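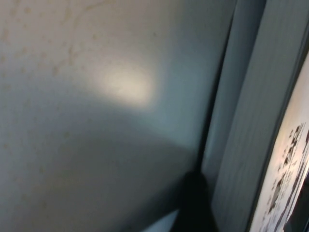
Robots on the Night Shift: What Changed for the Cleaning Crew at Agudelo

Project report by Filipa Magalhães, Aug 27, 2021

For my summer project I spent most of July with the cleaning crew at Agudelo, a food packing plant in Fetthorpe. The plant now has a mobile robot arm from Gusetti that wipes down walls, doors and cabinet sides after the lines stop. I wanted to find out what the people who used to do all of that by hand think of it, and I got to ask them during real shifts, which was great!

Before the robot came, 9 people shared the wall work. It was the job everyone tried to trade away (lots of reaching, lots of sore shoulders). The same 9 people still work there, but their nights look very different. They plan the robot's route, check the surfaces it has done, and go back over corners and narrow gaps by hand.

Yaneth Tamayo has led the crew for years and taught me how to check a panel. She holds a flashlight low and looks along the paint, where dried splashes show up much better than they do straight on. I tried it and got hooked!

I went through the crew's log for the month. It lists 259 panels cleaned by the robot, and 137 of them needed no touch-up. Speckled stains were the most common reason for a second pass. Training took nearly 60 hours for the whole crew, and several people told me they wanted more time on the route software, Murkeo.

Not everyone is happy. Two people miss working in pairs, and one worries about hours next year. I would like to go back and ask again once the second robot is running.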